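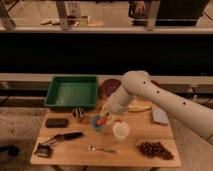

## 4. Loading and clearing the table

This section covers the Brarisby plank-top table in daily kitchen use. Complete Section 3 (leveling) before placing anything on the top.

### 4.1 Placing items

1. Wipe the top along the grain and let it dry for 16 minutes.
2. Set the green tray at the back left corner. Leave it empty until step 4.2.
3. Place cups and bowls upright, clear of the table edges.
4. Lay flatware flat. Blades and tines must point away from the seated side.
5. Keep fruit on the top or in a bowl — do not place it on a damp sponge.

**Note:** The seams between planks are part of the design. Do not fill them.

**CAUTION:** Close scissors before setting them down. Do not leave blades across the front edge.

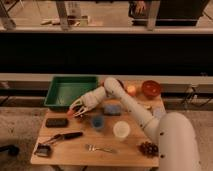
### 4.2 Clearing items

1. Remove sharp items first: scissors, then forks.
2. Empty the cups and bowls. Carry them to the sink separately.
3. Move grapes and other soft fruit by hand. Do not stack anything on them.
4. Put small dry items in the tray. Sponges stay out of the tray until fully dry.
5. Lift the tray with both hands. Do not drag it — grit under the base will scratch the finish.
6. Wipe the top again, front edge last.

**CAUTION:** Do not put metal containers straight from the stove on the wood. Use a Wemura pad (part 117) under anything hot.

### 4.3 Care interval

| Task | Interval |
|---|---|
| Check leg bolts | 36 days |
| Re-oil top | 200 days |

Use only the oil supplied with the table. If a seam opens or a plank lifts, stop using the top and see Section 7, "Repairs."

Rev. April 9, 2021 — Julesbridge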